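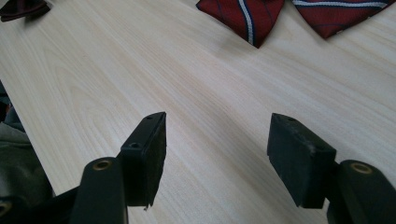
6 min read

15 April 2022

Tie day! I've been looking forward to getting the neckwear out of the bins and onto a table, and this morning the small room was free until lunch, so I took it. Notes here for Sunita and for whoever picks up the second half.

Started with the red one because it behaves. Deep crimson, diagonal white stripe with thin navy lines either side of it, and a fainter, darker pinstripe running through the red that I completely missed under the hallway lights. On the pale tabletop it shows up nicely. I had been planning to put the gray cloth down first, the way we did for the scarves in February, and I'm glad I didn't bother. Red on light wood grain is about as easy on the eyes as this work gets, and a tie slides on the bare top, so you can nudge it straight with one finger where the cloth would grab it.

Laid flat with both pointed ends toward me and a bit of wood showing between them. I like this much better than one long straight line. You see both tips at once, you can compare them without walking around the table, and the whole thing takes up half the length. Sunita Marchetti suggested it when we were doing the Jesley box and I was doubtful, because the bend at the neck never wants to sit down. The trick is to let the bend be loose. Don't press it. If you press it you get a crease right where the knot goes, and then you're steaming for ten minutes over something you did yourself.

Things I want to remember about folding, while they're fresh:

Fold in half, points together, then in half again, and stop. Four layers is plenty. I tried going once more on a practice tie (the brown Tanguy with the pulled thread, which we're not keeping) and it sprang open like a jack-in-the-box. With two folds it lies quiet and you can still get a hand under it.

Rolling is lovely to look at, and I did seven of them just for the fun of it. Start from the narrow end, keep the seam side in, and stop pulling tight after the first couple of turns. A tight roll leaves the wide end curling up at the corners after it's opened out again. A lazy roll opens out almost flat. The rolled ones fit the Salolwood drawer so well that I laughed out loud – the dividers might have been cut for them. They weren't, they were cut for spools, but still.

Narrow end first, for the record. I wrote it the other way around on the card taped to the drawer. Card is now corrected.

Knits are their own problem. They don't like to be hung and they don't much like to be rolled either. I've been folding them over a strip of tissue and leaving them alone. Two so far, both in the bottom tray. If anyone has a better idea I'm all ears.

On stripes. This is the part I got carried away with. I've been wearing striped ties on and off for most of my life and had never paid attention to which way the stripe goes. Once you have several of them laid the same way up you can't stop seeing it. Some run down from the left shoulder, some from the right, and when you mix them in one drawer it looks messy even if every fold is perfect. So I sorted by direction first and color second, and the drawer looks terrific. It took a lot longer. I regret nothing.

It also gave us a good check on the labels. Bin 572 was listed as all one direction and had three strays in it, which must have come across when the Plokivetti shelf was emptied. I moved them and wrote the change on the bin sheet in pencil. Somebody with tidier handwriting may want to go over it in ink.

Care notes. Seam check before anything else: turn the tie face down, run a thumb along the back from the wide end, and feel for the place where the slip stitch gives. There's supposed to be a little loop of spare thread at the end of it. Please do not snip this loop! I know it looks like a loose end. It's there so the tie can stretch when it's pulled around a collar, and if you cut it the whole back seam starts to wander. I cut one years ago on a tie of my father's and I still think about it.

Steam, not iron. Hold the steamer a hand's width off and let the fabric hang by the wide end, then lay it down and smooth it from the middle out toward the points. Leave it flat until it has cooled all the way. I rushed one this morning and folded it warm, and now it has a line across it, so that one goes back on the list for tomorrow.

For lint I used the soft brush. The sticky roller lifts too much, especially off the older silks, and it leaves a faint tack that picks up more lint the next day. The roller can live in the coat room where it does some good.

Table. I wiped it down before starting and checked for rough spots with the back of my hand, which I'd recommend to anyone handling silk. Check the table edge, too, where sleeves and fabric ends drag over it. And take off your watch. I forgot, and caught the buckle on a navy one – no harm done, but my heart stopped for a second.

Where things stand at lunch: the seven rolled ones are in the Salolwood drawer, left side. 13 folded, in the shallow tray, tissue between layers. Two knits in the bottom tray as above. The brown practice tie is on the windowsill and can be used for trying out folds on.

Still to do: the bow ties, which I haven't opened yet and am saving as a treat. The skinny ones from the Tanguy bag, which may be too slippery for the tray and might have to be rolled. A second set of dividers if we can get them in the same width. Also need more tissue, the unbuffered kind, as I used nearly all of it this morning by being generous with the folded ones.

Question for Sunita: do you want the crimson stripe kept with the reds or with the stripes? By my system it goes with the stripes, and I'd argue for it because the white and navy pull it toward the blues and it looks wonderful next to them. But if people are going to come looking for "the red tie" they'll open the red drawer first. We could put a card in the red drawer pointing to the other one. I'll hold off labeling it until I hear from you.

Afternoon, added later. Sunita says stripes, with a card. Card written. She also showed me a neater way of doing the second fold, where you slip a finger inside the bend and bring the top layers over it, so the bend stays soft. Tried it on the brown one, then on a good one, and it's a real improvement. I'm going to go back and redo the folded tray tomorrow morning, and I'm happy to do it. Steamer is emptied and back on its hook.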